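Nutach Tabletop Board, White
Item 409
Manufacturer: Lulon
Category: Work surfaces and bench accessories

The Nutach is a rectangular white board for laying out small items on a dark bench or table. It rests directly on the surface below and needs no clamps of its own. The plain face gives strong contrast with dark-sided parts, blocks, cups and sample containers.

Typical uses are sorting, kit layout and placing items by color code. Larger containers are normally kept in a row along the back, with the board in front.
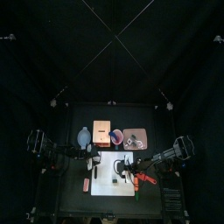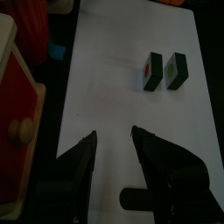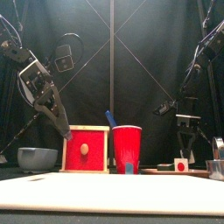
Surface
Slightly glossy white, one side. The reverse is unfinished and should face down. Gray smudging is normal with regular use and does not affect flatness. Clean with a damp cloth and mild dish soap. Do not use scouring pads or acetone.

Service life
Rated by Lulon for 2,000 wipe cycles. Boards used daily should be checked for raised corners each April and replaced if the board rocks on a flat bench.

Supplied with
Board, 2 adhesive strips (optional), care sheet. Blocks, boxes, cups and bottles are not included.

Compatibility
Fits the Brelcombe bench and the Kováčik table without trimming. For other tables, measure the clear area between edge clamps before ordering. Cutting the board to size voids the warranty.

Ordering
Sold singly. Boards with the earlier matte face are no longer stocked and cannot be exchanged for the current version.

Technical questions: Ea Hjaltadóttir
Orders and returns: Torben Grube

Page revised 16/11/2019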